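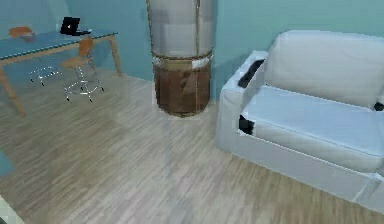 Pilum second edition: supply trace through contested hexes

4 min read

hexgrain
Question on 11.3 in the second edition of Pilum. The rule says a supply line "may not enter a hex in an enemy zone of control unless that hex is occupied by a friendly unit." The first edition had "friendly combat unit." Was dropping the word "combat" intentional? As printed, a lone baggage marker negates the ZOC for tracing purposes, and the defender on the river line can no longer be isolated before turn six.

motora_88
Intentional as far as I can tell. The baggage counters now have a printed defense factor of 1, so they are units under the definition in section 2. In the first edition they were markers and had no factor.

hexgrain
They have a defense factor but no ZOC and no stacking value. Section 2 defines a unit as a counter with a stacking value. The glossary defines it as a counter with any combat factor. The two do not agree.

Larnby Games
We are aware of the conflict. The glossary takes precedence. It will be in the next errata sheet, planned for June.

oldcounter
I disagree with that ruling. The glossary was added in layout and the numbered rules went through testing. If baggage negates ZOC for supply, the Roman player can park one wagon per road hex and never check attrition. I ran the river scenario four times with each reading. With the glossary reading the attacker lost all four. With section 2 it split evenly.

motora_88
Eight games is a small sample, and both sides were you. The attacker has cavalry with a movement allowance of 9. A wagon defending at 1 in clear terrain is attacked at the maximum column and is eliminated on anything but a roll of one. It costs the attacker one activation per wagon.

oldcounter
One activation per wagon out of five per turn. That is the whole problem.
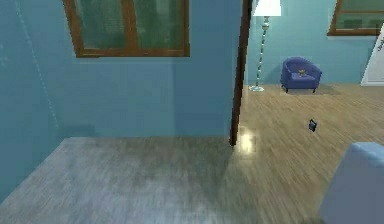
The attrition table is also built on the assumption that some stacks will be out of supply by midgame. Column shifts for forts and winter make no sense otherwise. Under the glossary reading I rolled on it twice in four games.

nkosi_tables
I wrote a small script to check the odds instead of playing it out. It covers only the road between the camp and the ford, no leaders, average activations. Over 1,000 runs per reading, the attacker cut the road by turn six in about 300 with the glossary definition. I have not modeled forced march, which favors the attacker. The script is in the Nkosi module folder if anyone wants to change the inputs.

motora_88
Forced march matters a lot there. Without it the cavalry does not reach the second wagon on the same turn.

nkosi_tables
Agreed. I will add it.

hexgrain
A compromise would be to let baggage negate ZOC only in a hex with a road and a friendly leader within two hexes. It keeps the wagons useful and stops the chain. We used it last night and did not find a case it breaks, although we stopped on turn five.

oldcounter
That adds a leader check to every supply trace. I would sooner restore the word "combat" and leave the wagons alone.

Larnby Games
Thank you for the numbers. We will look at the river scenario again before the errata is final. Until then the glossary definition stands for tournament play. House rules are up to you.

motora_88
Does the same definition apply to 14.2, siege engines? They have an attack factor and no defense factor.

Larnby Games
Yes, any combat factor. They count as units.

oldcounter
Then a siege engine also holds a supply line open by itself. Please put that one on the list too.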